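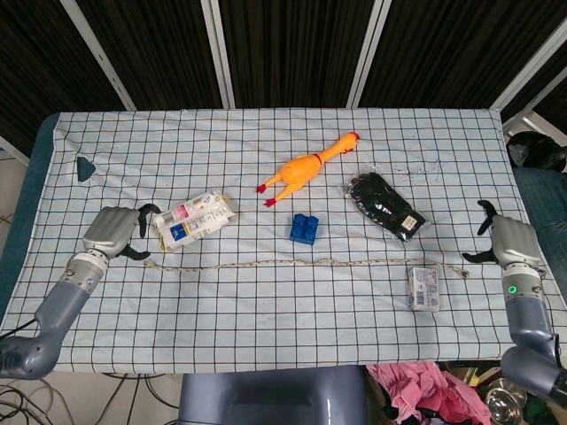
Package of snacks on a gridded cloth

Sensory panel members (paid, part-time) – Broma, Nillbridge
Reference: 744

Broma is recruiting 12 people to join an external tasting panel for savoury snacks. The panel assesses how texture and flavour change between packing and the end of shelf life. No previous tasting experience is needed. Training is given at the start and is paid at the same rate as the test sessions.

What the work involves

Panel members taste small portions under controlled lighting and score them on a line scale for crispness, hardness, saltiness, oiliness and stale notes. Samples are coded and served one at a time, with water and plain crackers between them. Scores are entered on a tablet. Talking is not allowed during scoring – discussion takes place afterwards, when the panel agrees on the meaning of each term and the reference product that goes with it.

The first two sessions cover the scales and the reference products. They are followed by a short screening test, in which candidates must pick out the odd sample from sets of three and rank four salt solutions by strength. Candidates who do not pass the screening are paid for the sessions they have attended and do not continue.

Time and payment

There are eight sessions in total, starting in June. Each runs from 9.30 am until noon at the Brusberg building, second floor. Payment is £137 for the full series, made by bank transfer after the final session. Anyone who leaves early is paid in proportion. Travel costs are not covered. Parking is free but must be booked with reception the day before.

Who can apply

Applicants must be 18 or over, able to attend every session and able to read and speak English well enough to take part in group discussion. You must have no allergy or intolerance to wheat, milk, soya, celery or mustard. Smokers and vape users may apply but must not smoke or vape for an hour before a session.

We cannot accept applicants who work, or who live with someone who works, in food manufacturing, market research or advertising. Please do not apply if you are pregnant or on a reduced-salt diet.

On session days, do not wear perfume, aftershave or scented hand cream, and do not eat or drink anything except water after 8.30 am. Dentures and braces are not a bar to joining, but please mention them on the form.

How to apply

Ask for the application form at the Brusberg reception desk or at Batista on the ground floor, quoting the reference at the top of this notice. Completed forms should be returned to Cremilda Arruda, Panel Leader. Health details are used for selection only and are destroyed when the series ends. Applicants will be told the outcome by email. Those not selected may ask to be placed on the reserve list.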